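Room Care Helpers Wanted, Lidavent House
By Rochelle Wojcik
7/3/19
Print this page | E-mail this page

Lidavent House is looking for 2 people to help with the daily care of our shared rooms. The work is part-time, 11 hours a week, and it is paid. We would like the new helpers to begin as soon as we have met them, and the first contract goes until the end of November.

The main part of the job is the floor. Our guests eat snacks, open packages, blow their noses, and many times the wrapper or the tissue does not arrive in the bin. You will go through the rooms, pick up what is lying there, and put it in the wastebasket. After this you sweep, also along the baseboards and under the curtains. Please do not sweep before the big pieces are picked up. 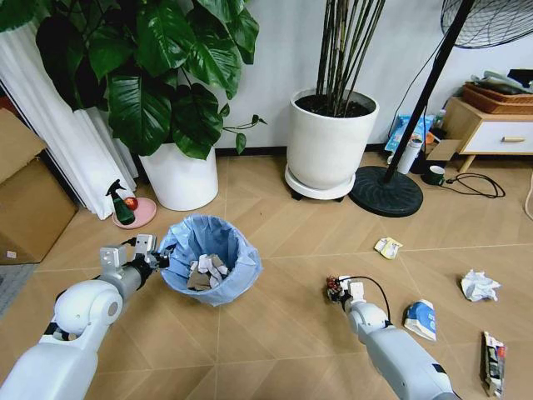 Every wastebasket must have a bag in it. We use thin light blue bags, and the edge must be folded well over the rim, so the bag does not slip down when something heavier is thrown in. Bags are delivered in boxes of 100 and are kept in the closet next to the Hourani Room. When you open the last box, write it on the list on the closet door.

The second part of the job is the plants. We have large leafy ones, and they drop leaves and collect dust. You will wipe the leaves with a soft cloth, spray them with water, and look if the soil needs watering. A planter on a caddy with wheels may be rolled a little to clean behind it, but always put it back at the wall. Fans may be moved also. Before you sweep near a fan, look where the power cable goes on the floor.

You do not need experience in cleaning. We ask that you can bend down and kneel without pain, that you come on time, and that you have patience for small things. A person who sees a candy wrapper from the door and cannot leave it there will be happy with us.

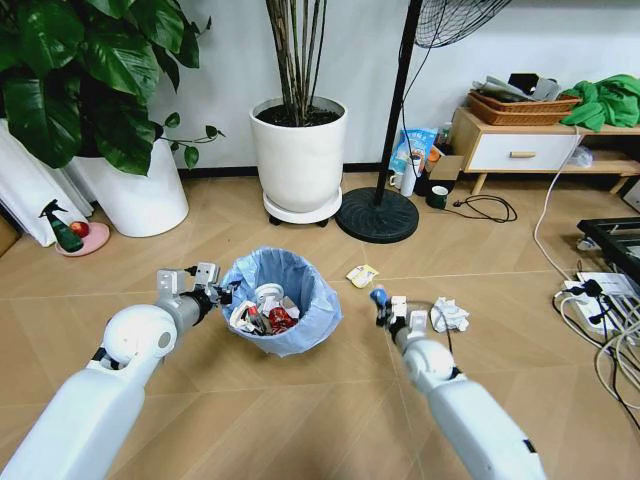 Drodico, from the evening team, asked me to add that fruit is never trash until somebody has asked, and that a bottle with liquid in it should be emptied in the sink before it goes in the bag. He would also like the new helpers to tie the bags with one knot only, so he can open them again when a guest is missing a key.

We pay by the hour, on the last working day of the month. Gloves, cloths and broom are given by the house. Whoever stays until the end of the contract receives an extra payment of 1,000 crowns.

To apply, write a short letter with your name, the hours when you are free, and a few words about yourself. Leave it at the front desk in an envelope with "Room Care" on it, or send it by mail to Rochelle Wojcik, Lidavent House. You will be invited to walk through the rooms with me before you decide.

Recent items
Kitchen shelf rules for long-stay guests
Ekilura Room closed for painting
Plant cuttings to give away at the front desk
Lost and found: what we keep and how long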